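How a Market Day Works

An explainer for readers in Years 4 to 6

A farmers' market is a place where people who grow or make food sell it directly to the people who will eat it. Most markets run for only a few hours, in the open air, and then pack up completely. The street or park goes back to its normal use by the afternoon.

This page explains how a market is set up, how prices are decided and what happens to food that is left over. The market used in the explanations is in the town of Brandby. Words in capitals are listed at the end.

Before the market opens

Every seller at a market is called a STALLHOLDER. A stallholder pays a fee for a space, which is called a SITE. At Brandby a site is three metres wide and three metres deep, the same size as a standard folding shelter. Some stallholders need two sites side by side.

The market manager draws a plan showing where each stall will go. Several rules affect the plan:

Stalls that cook food are placed at the downwind end, so that smoke does not blow across the other stalls.

Stalls that sell flowers and leafy vegetables are placed on the side that gets shade in the morning. Leaves lose water quickly in direct sun and begin to wilt.

Stalls that need electricity are placed near a power outlet. Cables must not cross a path unless they are under a rubber cover.

A gap is left in each row so that an ambulance or fire truck can get through.
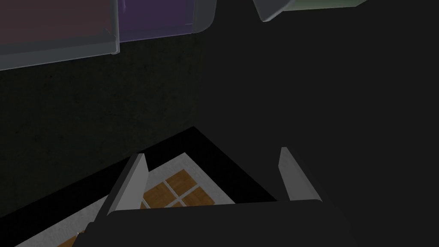 Vehicles are allowed onto the ground from 5 am and must be gone by 7 am. Large trucks go in first and park at the far end, and smaller vehicles fill the spaces nearer the gate. If the order were reversed, the trucks would be blocked. The market opens at 8 am.

Each folding shelter has to be held down. A shelter with a roof acts like a sail, and a gust of wind can lift it off the ground. On grass, the legs are pegged. On bitumen, where pegs cannot be used, a weight is fastened to every leg. The weights may be water containers, sandbags or metal plates.

Where the food comes from

Many markets set a distance limit. At some, food must be grown within a certain number of kilometres of the market. Others have no distance limit but require the seller to be the grower. A market of the second kind may send an inspector to visit the farm and check that the crops on the stall are the crops in the paddock.

Farms pick different foods at different times before the market:

Lettuce, spinach and herbs are picked the afternoon before, or early the same morning.

Tomatoes and stone fruit are picked one or two days before.

Pumpkins, onions and potatoes can be picked weeks or months before and stored in a dry, dark shed.

Eggs are collected daily, checked for cracks and packed into cartons.

The food available changes with the SEASON. In Brandby, asparagus and broad beans are sold in November. Apples from the Mfaume orchard, in the hills north of the town, arrive in autumn. A market stall will often have no tomatoes at all in winter. A supermarket may still have them, as it can buy from warmer regions or from heated glasshouses.

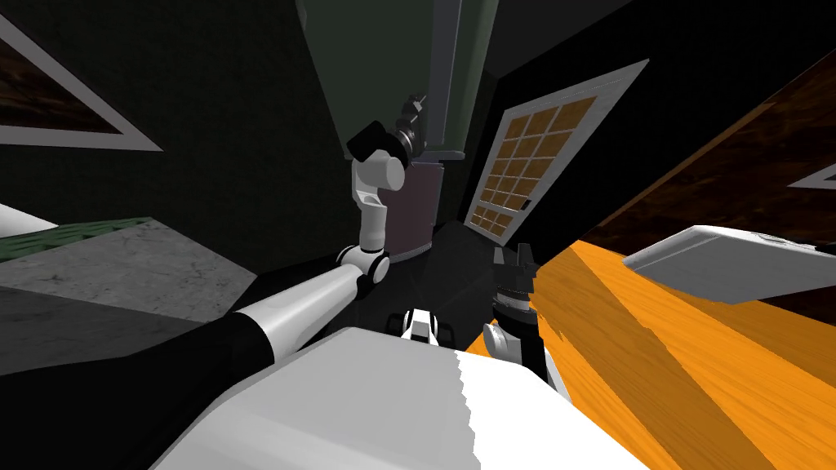

How prices are set

A stallholder has costs. These include seed, water, fuel, boxes, wages and the site fee. The money received from customers is called TAKINGS. The money left after the costs are subtracted is called PROFIT.

Suppose a grower takes 1,000 cobs of corn to market. If the costs for that corn come to $600, each cob has cost 60 cents to grow and bring to the stall. The grower must charge more than 60 cents to make a profit. If the price is $1 and every cob is sold, the takings are $1,000 and the profit is $400. If only half the cobs are sold, the takings are $500 and the grower has lost $100.

Price also depends on how much of a food is available. When every farm has zucchini at the same time, the price falls. When hail has damaged the cherry crop, the price of cherries rises.

Food sold by weight must be measured on an approved scale. The display has to face the customer, or be placed where the customer can read it. Before anything is weighed, the scale must show zero. If a container is used, its weight is subtracted. This subtraction is called the TARE.

Keeping food safe

Bacteria grow fastest in food between 5 and 60 degrees Celsius. Cold foods such as milk, soft cheese and raw meat are kept at 5 degrees or below. Hot foods are kept at 60 degrees or above. Stallholders check with a probe thermometer and write the reading in a log.

Samples cut for tasting are kept covered. Each person takes a sample with a clean toothpick, and used toothpicks go into a separate cup.

Counting visitors

The manager needs to know how many people come. A helper stands at each gate with a hand counter and clicks once for each person entering. On its busiest day last season the Brandby market counted 3,475 visitors. An ordinary day brings around 3,000. The figures are used to decide how many toilets, bins and parking spaces are needed.

What happens to leftovers

The market closes at noon. Some stallholders lower their prices in the last half hour. Food that is still good may be given to Vusum, a food relief group that collects from the market and delivers to kitchens in the district. Bruised fruit can be made into jam or sauce. Trimmings and spoiled leaves are taken back to the farm for compost or for feeding hens, so very little goes into the bins. 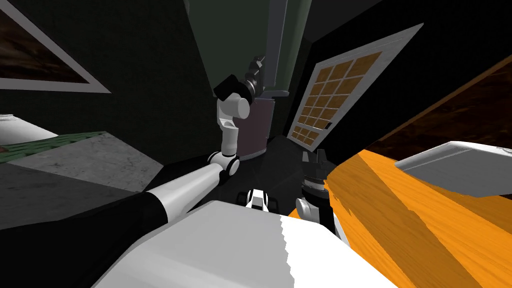 Irneo wrote in to ask why stallholders do not simply bring less food, so that nothing is left over. A stallholder does try to estimate the right amount, using records from the same month in earlier years. The estimate can still be wrong. Rain keeps customers away, and a fine morning may bring more people than expected. A stall that sells out at 9 am has lost the sales it could have made in the next three hours, so most growers bring slightly more than they expect to sell.

Word list

PROFIT: money left after costs are subtracted from takings.

SEASON: the part of the year when a crop is ready to pick.

SITE: the marked space where a stall is set up.

STALLHOLDER: a person or business that sells at a market.

TAKINGS: all the money received from customers.

TARE: the weight of a container, subtracted so that only the food is charged for.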